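Ticket: left gripper drops out mid-fold, Hakano set
Opened by Kelly Yeoman, 2025-10-07

Okay, so I'm folding sweatshirts on the bed again and unit 004 keeps losing sync with the right hand – 5 takes out of 12 so far!
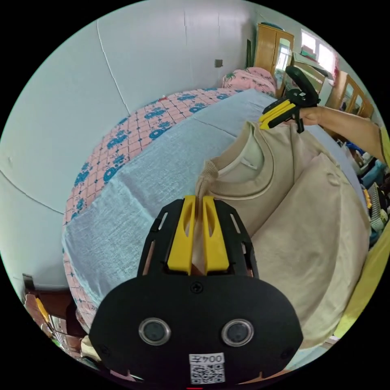 1 min read

Swapped the cable, no change. Brian said to restart the logger between takes, so I did 6 more that way and they all saved.
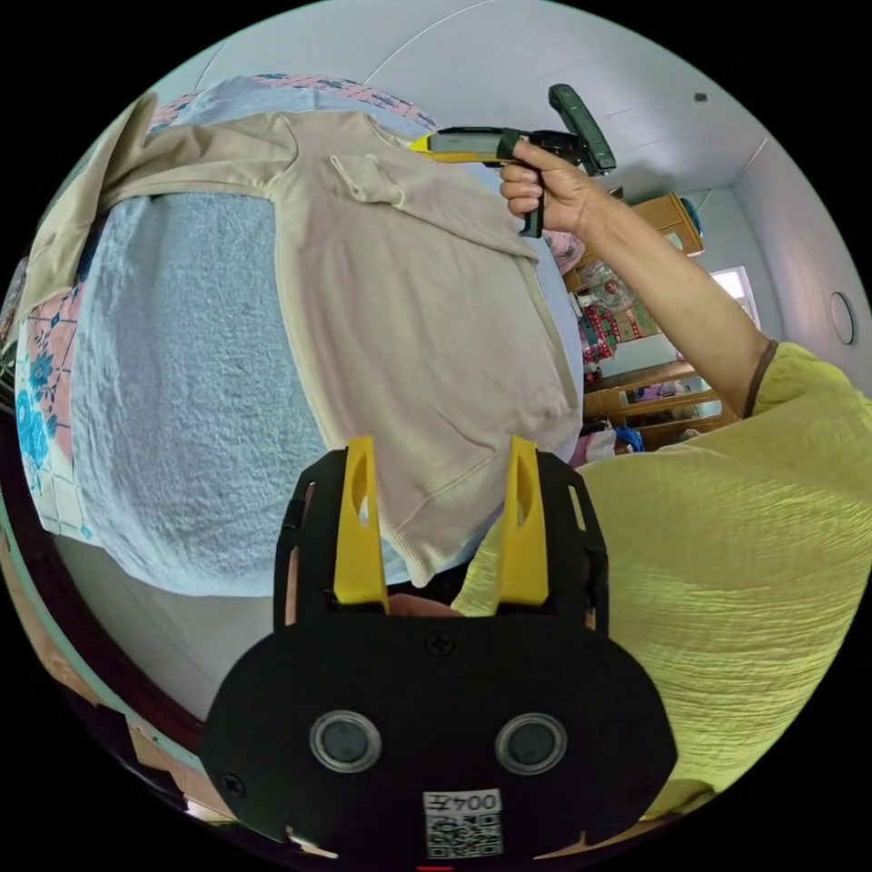
Pillow takes next, same settings.

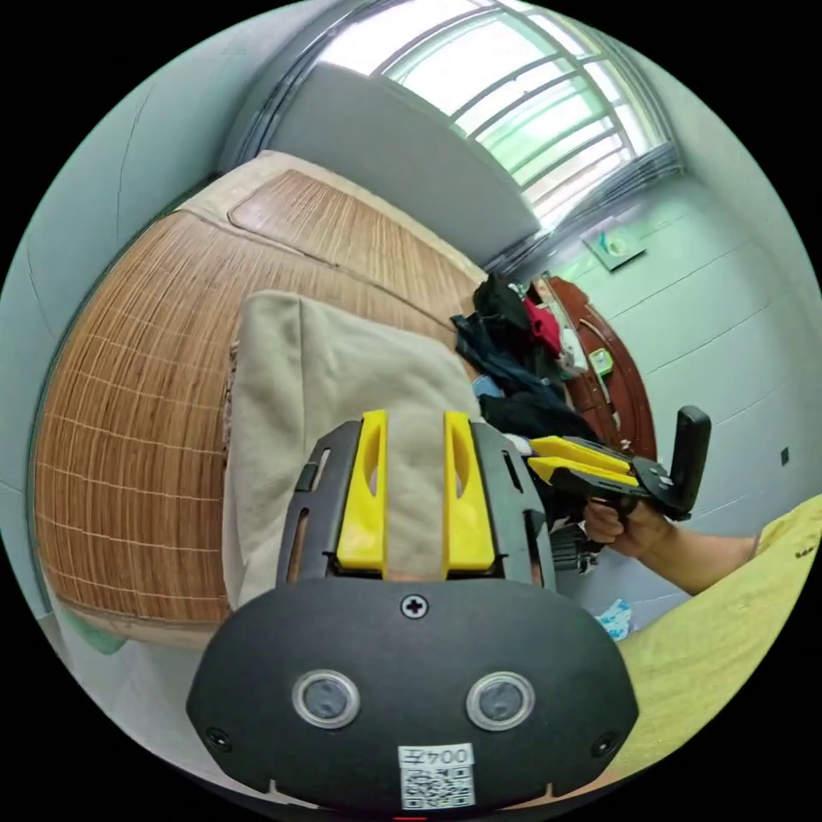
One dropout, near the end. Freya, can you check the clock on 004?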